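Re: [skin-body] Terach session two, bruising on the flank

Gudrun Stöcker wrote:

> Had session two of the Terach on my flanks in January and I'm not
> thrilled. Left side bruised up to 119 mm across, yellow in the middle,
> purple at the rim. Clinic said "normal, wear the garment." They took
> 494 for the session and another 136 for the garment, which rolls down
> every time I sit. Has anybody on here had the hard lumps after? Mine
> are about a hand's width above the hip bone, sore when I lie on them.
> Also there's a brown mark where the applicator edge was. Is that going
> to stay? They want me to book number three already and put money down.
>
> Gudrun

Gudrun, typing this between clients so forgive the mess.

Lumps first. Yes, had them, both sides. Mine were worst in week three and then got smaller, took until maybe week ten before I stopped noticing. But mine were never hot and never got bigger. If yours do either of those, or you get a fever, or the skin over them goes red and shiny, don't wait for the clinic to call you back. Go see an actual doctor. Same if the skin goes gray or numb or opens up. I'd get them looked at anyway given they're still sore, and not by the person who sold you the package.

Take pictures. Same spot, same light, every couple of days. I didn't and then had nothing to show when I complained.

The brown mark. Could be just bruise pigment, could be the kind that hangs around. Mine was the second kind, on the right hip, a curved line like the edge of a saucer. Faded a lot over a year, I can still find it if I look. Keep the sun off it, that's what the dermatologist told me and she was pretty firm about it. No scrubs, no acids, no lemon juice (someone on here suggested lemon juice last year, please no). I bought a Barasa fade cream on my sister's advice and all it did was sting so I threw it out.

Garment — the rolling. Is it the high waist one with the silicone strip? Size up. I know they tell you to size down but mine dug in right under the ribs and I had a groove there for weeks that was worse than the bruising. Ask the clinic first if the bigger size is ok, they should at least be able to answer that. I ended up with a Gretusley one off a resale site, the kind with straps, never rolled once. Ugly as sin under a dress. Fine under sweats.

Now the money. Do NOT put a deposit down for number three while you still have lumps from number two. I did that at Umurus, 300 down, non refundable, and when I said I wanted to wait they told me the credit ran out after six months. Got half of it back after alot of emails. Ask in writing what the expiry is. Ask who is doing the session too, becuase mine was a different person each time and the second one set it up in a hurry and didn't ask me a thing. 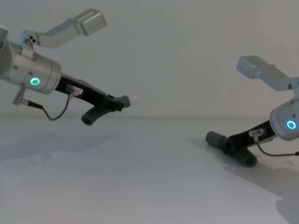
And ask for your treatment record, settings, how long, where it was placed, who signed it. They have to be keeping something. Mine was one page with half the boxes blank, which told me plenty. When I sent that to the manager the tone changed pretty fast.

About whether it's worth finishing the course. Can't say. My waist is a bit smaller on the left than the right now and I see it in fitted tops. My husband says he doesn't. I quit after two and never went back, and the difference between sides has bugged me less each year. I know the before and afters on their page look great, mine would too if I stood like that.

Which clinic is it btw? Don't post it on the list, last time that got us a nasty letter. Send it to me direct. I'm slow with email till the evening, after 7 is best.

Hope you're sleeping ok, lying on your back with a pillow under the knees helped me some.

Marks person from the other thread, if you're reading — you still owe us an update on the laser consult.

> They want me to book number three already and put money down.

Again, no. Tell them you'll call.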